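Speaker notes: Budgeting for a two-arm kitchen unit
Speaker: Decha Rungrueang
Session 5, equipment planning strand

Opening (keep to two minutes)

Start with the budget line, before any talk of arms and hands. Most of the people in the room will have been given a single figure for "robot" by a supplier and will have put it straight into next year's capital request. Say plainly that the figure covers the machine and leaves out most of what has to be in place before it does any work.

Grurgate is the case throughout. Small staff kitchen, one counter, one built-in dishwasher, one two-arm unit on a base. Plivero supplied the unit. Sriwong did the fit-out. Give the names once and move on, people can ask afterwards.

What the task is

Dishes, between the counter and the dishwasher rack. I use this job because everyone can cost the manual version of it, and because it puts awkward demands on the equipment: reach at two heights, a door that folds down into the working area, thin round items with a rim.

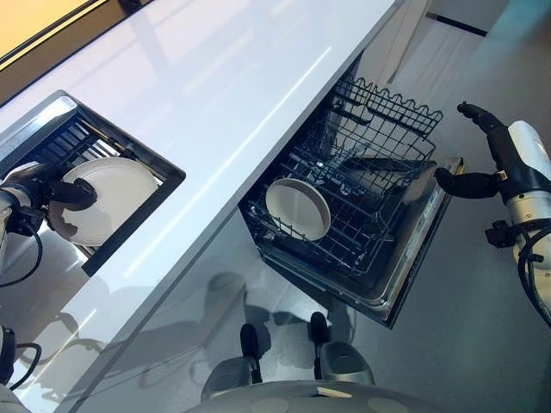
Page 28

Points to make on layout:

Left hand is up at the recess in the counter, on the plate. Right hand is down beside the dishwasher. The working envelope therefore has to cover counter height and rack height from one base position. If it doesn't, the base has to move in the middle of the task, and cycle time goes up. Ask the supplier for the reach envelope drawn over your own room plan. A table of joint lengths is no use to a buyer.

Door down and rack out both take floor space. Measure with the door fully open and the rack pulled forward. We had two bids at Grurgate that were drawn with the door shut, and both had to be redone.

Cables run outside the arms. Allow for a spare set in year one and write down who fits it. Sriwong priced the spares under maintenance and Plivero priced them under consumables, so for a while they were in the plan twice.

Glossy surfaces. The counter and the panels under it are white and reflect a good deal, including the machine itself. Put a line in the test plan for this. If the vision system needs matt panels, that is building work and comes out of a different budget — find out before the order goes in.

Cost headings (slide has the table, don't read it out)

Capital: arms, hands, base, controller, delivery.
Site: power, floor check, any change to counters or cupboards.
Commissioning: supplier days on site, acceptance tests, travel.
Running: spares, software licence, staff hours for supervision.
Exit: removal, making good, data wiping.

The last heading is the one most often missing. At Grurgate it was added in January, after the first draft had already gone round.

Supervision is the largest running cost in the first year. The plan allowed 38 hours of staff time for commissioning and the log shows more than that. The acceptance log ran to 1,132 entries, one per attempted move. Somebody has to read those, and the reading time was not in anybody's estimate. If asked for a success rate, say that it is in the handout with the test conditions, and that a rate without the conditions should not go into a business case.

Crockery

Buyers tend to specify the machine and forget the items. A plate and a bowl are different jobs for a gripper, and they sit differently in a rack. List every item you expect it to handle, with diameter, depth and weight, and attach the list to the tender. Anything added later is a change request. Decide as well whether you would replace the crockery to suit the machine. It is a cheap option and should be costed alongside the others.
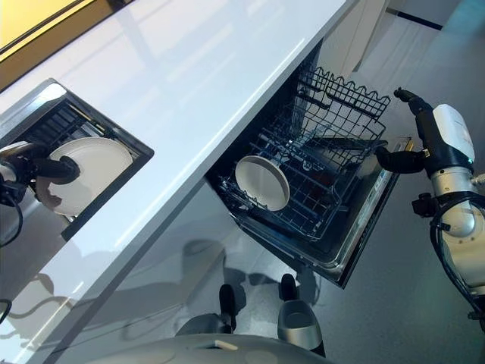
Armindo Mendes: On the rack, I would put the dishwasher itself in the tender as well. Ours was due for replacement in the second year of the plan, and the new model had different tine spacing. We paid for the placing routines to be set up again. Could you say how Grurgate dealt with that?

Reply, for the notes: they fixed the dishwasher model for the length of the service agreement and bought one spare rack. The spare rack is under site costs. If the model goes out of production, Plivero quotes for the change at the day rate already agreed. It was Jikisar, reviewing the draft contract, who asked for that clause.

Timing for the plan

Order the site survey first and the machine second. Leave a gap between delivery and acceptance, and hold back part of the payment until acceptance is signed. Keep the old way of working funded until then — the staff hours do not drop on delivery day.

If time is short, skip the crockery section and go to questions. Handouts are by the door, with the blank cost table on the back page.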